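Folding tips from the Furnska open day

I went to Molcombe for the free coffee and came home with laundry advice. The robots there fold shirts all day and have yet to complain, which puts them ahead of my household.

Pull one piece off the pile before you fold anything. Find a hem first – a corner will do – and work from there.

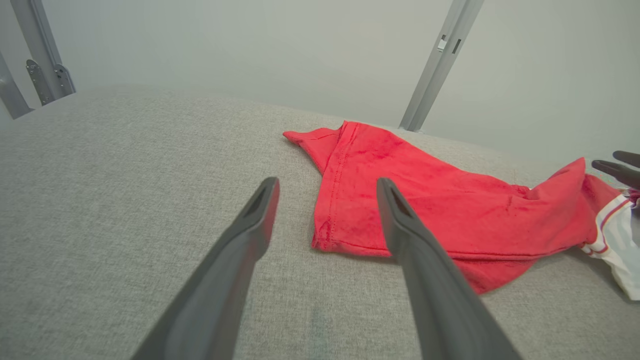

Smooth with the flat of your hand, middle to edges. Pendo Wanyama, who ran the demo, says a padded surface keeps knits from sliding. I tried an old blanket on the table at home and she's right.

Socks were not covered. I asked twice.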